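**Budgeting for hand-held grippers: buy spares now or wait?**

**stulldale_ops** · November 16, 2022

We have to turn in our equipment plan for the February purchase and I'm stuck on quantities. Looking at Zulletti hand-held grippers for the second bench at Stemodstead. Quote is $529 per unit, $91 for a set of replacement soft pads, and $385 for a head camera kit. Lead time is 30 days.

My draft has one gripper per hand plus one full spare per bench. My boss wants to drop the spares and put the money into computers. What did the rest of you do?

**mezzrail**

Drop the spares, buy pads. The bodies hold up fine. In our shop the pads are what wears out, and then people start complaining about grip. I'd take three sets of pads over half a gripper any day.

**stulldale_ops**

That's what my boss says too. My worry is the 30 days. If one body dies we have a person sitting there with one hand's worth of gear for a month.

Current setup, seen from the grippers:
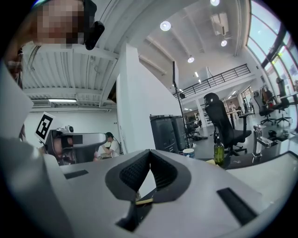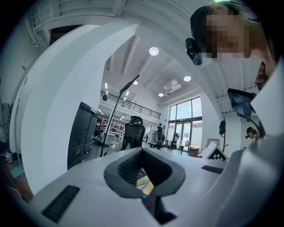 **tinbench** disagrees with mezzrail on this. Pads are cheap, so buy those anyway, but a missing body stops the whole bench. We skipped spares on our first order from Sowah and lost most of a month. One spare shared between two benches would cover you. You don't need one each.

**mezzrail**

Fair, if the benches are in the same room. Ours aren't.

**stulldale_ops**

Same room. So one shared spare at $529, and two pad sets per bench. I can probably sell that.

**quartercrate**

Check the head camera kit before you sign. Ours came without the strap and that was a separate line. Also ask if they'll hold the price until February, our quote ran out before the paperwork cleared.

**stulldale_ops**

Didn't think of the expiration date. Will ask them and post the reply.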